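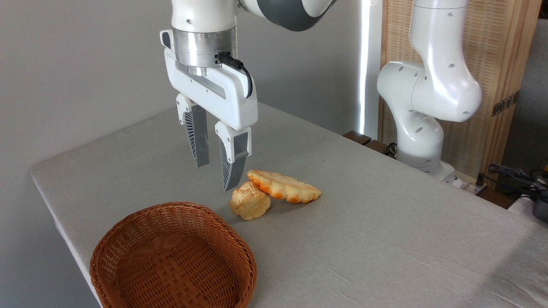

How long does a bakery roll stay good on the counter?

A plain roll keeps for one day in a paper bag and two in a closed bread box. After that it belongs in the freezer or the oven.

Juniper Delacroix has sold rolls and twisted pastries at Brarner, her shop on the east side of Mamside, since she left restaurant work. She bakes up to 243 pieces on a Saturday, and the question she hears most at the register is what to do with the ones that don't get eaten.

"People put them in the fridge," she says. "Bread goes stale faster in there. Leave it out or freeze it."

Her own method is simple. Rolls are cooled completely, wrapped one by one, and frozen the same day. To bring one back, she runs it under the tap for a second and puts it in a 350-degree oven straight from the freezer. A small roll takes 12 minutes. She has tried the microwave and doesn't recommend it unless the roll will be eaten standing up.

Pastries need different handling. The glaze on a twist turns sticky in plastic, so she keeps those under a cotton towel and wants them gone by evening. A day-old twist can be split, buttered and toasted cut side down in a skillet for 3 minutes.

Fitzgerald Zamora, who mills flour in Stinis and supplies the shop, thinks the dough matters more than the storage. A roll made with some milk and butter stays soft a day longer than one made with water. Last October the two of them switched the house roll to a milk dough with a 30-minute rest before shaping. The price went up by 63 cents and sales held.

The shop closes at two. Whatever is left on the racks gets sliced, dried overnight in the cooling oven and bagged as crumbs.

Filed under: Food & Home / Baking

Comments

marlow_k: Tried the tap trick with a frozen roll. Crust came back fine, middle needed a few more minutes.

Dee in Stinis: Does this work for rye?

TPH: My mother kept hers in the fridge for forty years and we ate them all.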